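**Jestari bench arm – hire and sale**

Small table-top arm for light fetching, sorting and tidying. Clamps to a worktop up to 60 mm thick. We hire it out from the Trurnitz unit, and sell it if you still want one after the hire. Most people hire first. Good idea.

Page updated September – new grip pads, new hire terms, old software notes taken off.

## Can it do the chores yet?

Some. Asked every week on the phone so here's the long answer.

Picking up soft things from a clear surface and putting them in a tub or basket: yes, on most days. Sponges, dusters, rolled socks, small cloths. It's slow. You would be done and have the kettle on before it has finished.

Picking out one thing from a heap: sometimes. Heaps are hard. It goes for the top item and brings a friend along with it.

Folding: no. We've seen the videos as well. A flannel in half, fine, if you lay it out flat first, and then you might as well fold it.

Washing up: no. Arm is not sealed. Please don't – water in the wrist joint is not covered by the warranty and we can tell.

Shop floor is better than home. Same parts, same tray, same place every time, it'll carry on through the afternoon without fuss. Customers who get on with it mostly have one dull job and a bench they can leave set up. Customers who send it back mostly wanted a housekeeper.

## What you get

- Arm, base clamp, power lead
- Two-finger gripper with soft pads, 2 spare sets
- Wrist camera, fitted
- Control box and stop button on a long cable
- Printed setup guide (the Chauvin edition, ignore page 22, it's for the old clamp)
- Carry case. Heavy. Get someone on the other handle

Not included: laptop, worktop, anything to pick up.

## Setting up a job

You show it, it copies. Move the arm by hand through the job, press save, put things back a bit differently, go again. Do it with the basket in different places, otherwise it learns one spot on the table and nothing else. Same goes for the light. One customer trained theirs all morning next to a window and then rang at teatime to say it had gone blind.

Plain cloth under the work helps. Pale is best with coloured items, dark is best with white ones. Pull it flat and clip the corners – creases throw shadows and the camera can take a shadow for an edge. Avoid shiny tops.

Baskets and tubs: wide mouth, low sides. Open weave is alright but watch the rim, a finger can hook in a loop and then the whole basket comes up with the arm. Put a weight in the bottom. Solid tubs are dull but easier.

Sponges are the best thing to start with. They squash, they don't roll, and they survive being dropped off the table all day. Start with one. Keep it well apart from the basket until the pick is reliable, then move it closer. 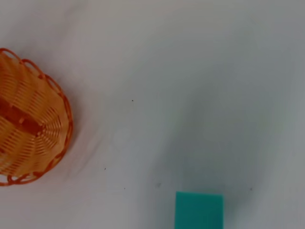 *Wrist camera view: orange basket, teal sponge, pale cloth.*

Specks and lint don't usually matter. If the arm keeps reaching for nothing, wipe the lens, then shake out the cloth, then ring us. In that order please.

## Known problems

**Half-seen items.** If the wrist is low, a basket or a sponge can run out of view and the arm gets the middle of it wrong. Raise the start position. Fixes most of the "it keeps missing" calls.

**Pads wear out.** Quicker on rough fabric. Swap both sides together, not just the bad one, or the grip pulls crooked.

**Stops halfway.** Normaly the cable has caught on the clamp. Leave plenty of slack.

**Doesn't know it has dropped something.** True, it doesn't. It will carry thin air over to the basket and let go very carefully. Being worked on at Fisemport, no date, don't buy on the strength of it.

## Hire terms

Minimum hire is 3 weeks. Shorter than that and you spend the whole time setting up. Deposit back when the arm comes home with all it's bits in the case. Collection from Trurnitz or we can send it, carriage is extra and depends where you are.

Hire charge comes off the price if you buy. One hire only, can't be stacked.

Schools and repair workshops: ask for Mireille Perrin, she does those bookings and has a separate price list. She'll want to know what job you have in mind. "General cleaning" will get you a polite no.

## Before you order

Measure the worktop. Measure the lip under the worktop too, the clamp needs a flat underside. Keep children and pets away from it while it's running, stop button within reach, every time.

Spare pads and clamps are on the parts page. Out of stock on the long base plate, more on the way.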